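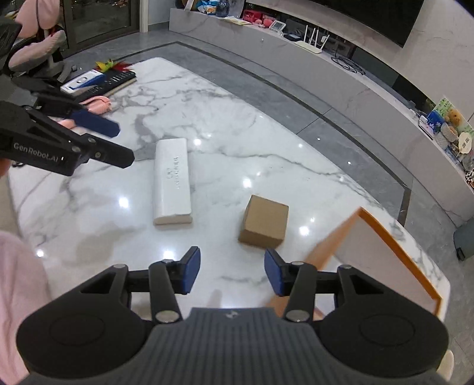

Chapter 6
Contents Insurance and the Valuation of Household Goods

6.1 Introduction

Contents insurance covers the movable property kept in a home. Buildings insurance, treated in Chapter 5, covers the structure and its permanent fixtures. The line between the two is a frequent source of dispute, and a customary test asks whether the item would normally be taken away when the household moves.

This chapter considers how the sum insured is fixed, how a loss is valued, and what follows when the sum insured proves too low. It assumes that the reader is familiar with the duty of fair presentation and with the meaning of an excess.

6.2 Two bases of settlement

Under a new-for-old policy, the insurer pays the cost of replacing the item with a new one of similar kind and quality. Under an indemnity policy, a deduction is made for age and wear. Clothing and household linen are often settled on an indemnity basis even where the remainder of the policy is new for old.

Consider the case of Mr Rhydian Hughes, whose dining furniture was destroyed by fire. The furniture would cost 3,000 pounds to replace. The adjuster, Ms Yae Furukawa, assessed its value after wear at 1,650 pounds. The second figure applies under an indemnity policy, less any excess.

6.3 Single article limits

Most policies set a limit for any one article unless it is listed separately in the schedule. Where the limit is 800 pounds and an unlisted watch worth 1,464 pounds is stolen, the insurer's liability ends at 800 pounds. Pairs and sets require particular care, and the policy wording should be read closely before advice is given to a client.

Average, by which a payment is reduced in proportion to the degree of underinsurance, is taken up in section 6.4.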